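**Nested bowls sticking together — stack or store apart?**

**skeleck_48** — May 31, 2026

Set of pink bowls from Skomano. Stored nested, they bind. Pulling the top one lifts the one under it as well. I keep them on a white table with a small round hole in it and would like to keep the footprint to one bowl.
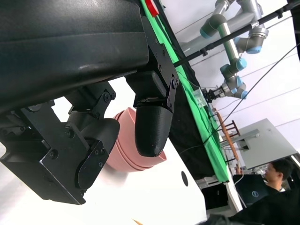
What makes nested bowls bind in the first place?

Usually the walls. If the taper is shallow, the outer wall of one bowl wedges against the inner wall of the next before the foot touches bottom. Trapped moisture makes it worse.

**plurnidier**

Agree on taper. Put a square of paper towel between each pair. I've done that since December with a set of 20 and they separate with one hand.

**dogbe52**

Disagree with the paper. It holds water against the surface if anyone stacks them damp, and then you have a second problem. Dry them fully and don't press down when nesting. The weight of the stack is enough.

**plurnidier**

Mine go away dry, so the paper stays dry. Felt discs also work if you object to paper.

**dogbe52**

Felt is worse. It sheds.

**skeleck_48**

Before buying anything I'd like to know if they need to be stacked at all. Spread out, they take up more of the table than I expected, but each one can be picked up by the rim.

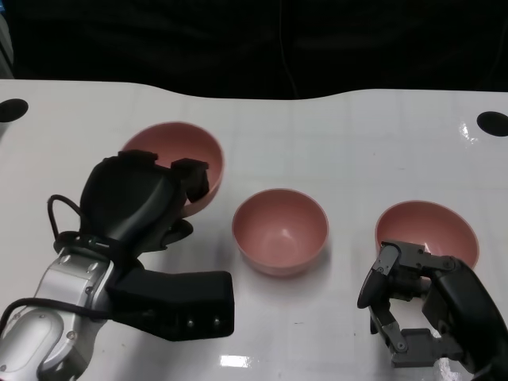
*Three of the pink bowls, unstacked on the white table.*

**dogbe52**

For daily use I'd leave those out and nest the rest. Rim access matters more than footprint if you reach for them often.

**plurnidier**

They collect dust that way. Store them upside down if you go that route — and check the table is dry first.

**skeleck_48**

Will try three out, inverted, the others nested with paper. If the paper comes out damp I'll switch to dogbe52's method.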